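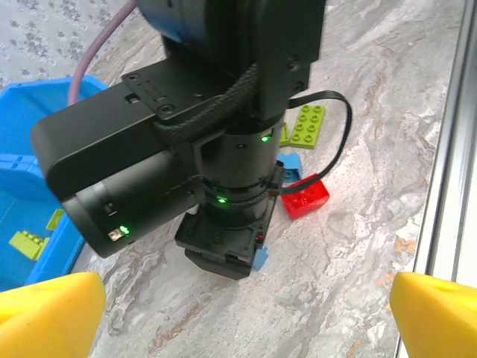
Colourful bricks on a marble-patterned tabletop, with a blue plastic bin to the left.

News > Toys & Play
Aug 7, 2023 — 2 min read

Cleltetti says its toy brick take-back program will reach Briltitbridge in September, after a trial in Irmont that collected 2,877 kilograms of used bricks across 31 drop-off points.

The company calls the trial a success. It has not said how much of that weight was resold, how much is still in storage and how much went to landfill — figures you'd expect to see before a second town signs up.

Families get a store voucher for each full bin, good only on new sets. That looks a lot like a sales promotion with a green label on it. Cleltetti says bricks are sorted by colour and washed before resale, but would not give a price for the sorted bags.

Briltitbridge council has agreed to host two bins at the library. The contract has not been made public.

Related
Magalhães toy library extends Saturday hours
Irmont voucher scheme: what the fine print says
Are second-hand bricks worth the money?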